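Cahier d'atelier, local Brivier – mars, 9 h 40

Reprise du coin plantes côté rideau. Objet : rempotage partiel, apport de substrat, remise en ordre du sol avant la livraison Multer. Les deux pots blancs restent en place, on ne les a pas permutés malgré la note de Cauã.

Substrat : mélange Nogueira, sac entamé en janvier, encore souple, pas d'odeur. Prélevé 600 g pour le pot à tiges nues, tassé à la main, niveau arrêté deux doigts sous le rebord. Masse du sac après prélèvement : 4000 g, balance Gander, tare refaite deux fois parce que l'affichage dérivait au départ. À surveiller, la pile est d'origine.

Plante à grandes feuilles : poussière essuyée au chiffon humide, dessus seulement. Deux feuilles basses avec un liseré brun, coupées au sécateur, coupe nette. Les racines affleurent un peu côté mur. Pas de dépotage tant que la croissance n'a pas repris.

Pulvérisation : eau du robinet reposée une nuit, 453 ml mis dans le flacon. Le flacon vert se range sur la soucoupe rose, au pied du pot cylindrique, et nulle part ailleurs – on l'a cherché trop souvent sous l'établi. Le support à roulettes du second pot roule bien en ligne droite et accroche en rotation. Une goutte d'huile sur les axes à prévoir.

Sol : balayage à sec, puis serpillière bien essorée. Attention aux joints du carrelage imitation bois, la terre fine s'y loge et la serpillière l'étale si on va trop vite. La petite poubelle noire sert pour les mouchoirs, les emballages et le tout-venant. Sac bleu clair, bord rabattu à l'extérieur. La terre et les feuilles coupées n'y vont pas, elles partent dans le seau à compost.
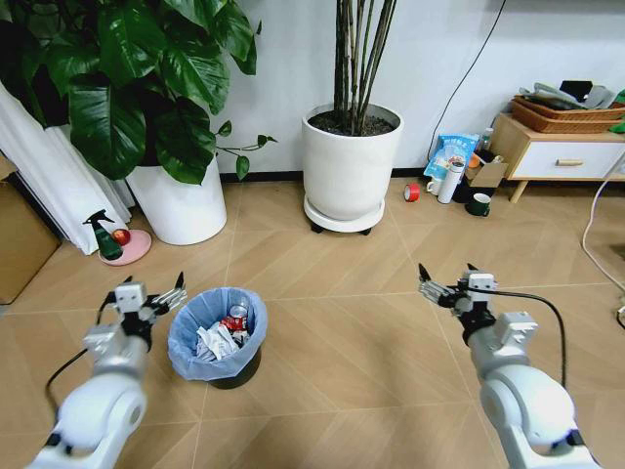 Rosimeire Moura signale que les bouteilles en plastique n'ont rien à faire dans ce sac non plus, le bac de tri étant dans le couloir, et que la règle vaut pour tout l'étage. Elle demande aussi qu'on ferme le sac avant de le sortir, le dernier s'étant ouvert dans l'escalier. Noté. Tri à refaire avant fermeture.

Reste à traiter : les petites affaires posées au sol le long du mur, dont le sachet de snack et le petit carton ouvert. Si personne ne les réclame avant midi, le sachet va sur l'étagère de la cuisine et le carton est mis à plat. Même question pour le carton brun près du rideau – demander à Edivaldo avant d'y toucher.

11 h 15. Arrosage du pot à tiges : 352 ml en deux fois, dix minutes d'intervalle. Rien dans la coupelle après le second passage. Je ne rajoute pas d'eau aujourd'hui.

Prochain contrôle du substrat au doigt, à trois centimètres. Eftychia garde la clé du placard à produits, passer la voir pour l'huile.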